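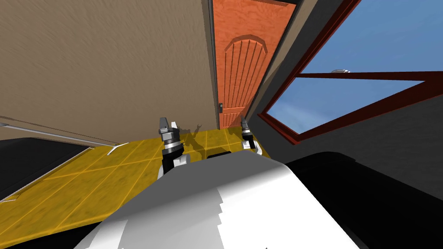 One tenant of the Irkel building wrote to us in April that she could finally read at her kitchen table in the evening and not hear the stairs. We received many letters like this one after the first stage of the noise program, and Flidari is now glad to announce the second stage.

**Flidari extends quiet homes program to Dusmont**

From September, Flidari will offer free sound checks to 800 households in the Dusmont district. Each visit takes 22 minutes in the evening, after 7 p.m., when most residents are at home. The household receives a short written report with the results for every room and a list of small repairs which it can ask for.

The first stage, in Irkel, covered 2,723 apartments. The most frequent complaints were footsteps from the floor above, water pipes and doors that close too hard. Repairs are made by Tshabalala, our partner for building works, and the tenants pay nothing for them.

Registration opens in August at the Flidari office in Dusmont, or by mail. Families with small children and persons who work at night will be visited first. Owners of buildings can also apply, but they must inform their tenants in writing before the visit.

Press contact: Flidari Press Office, Dusmont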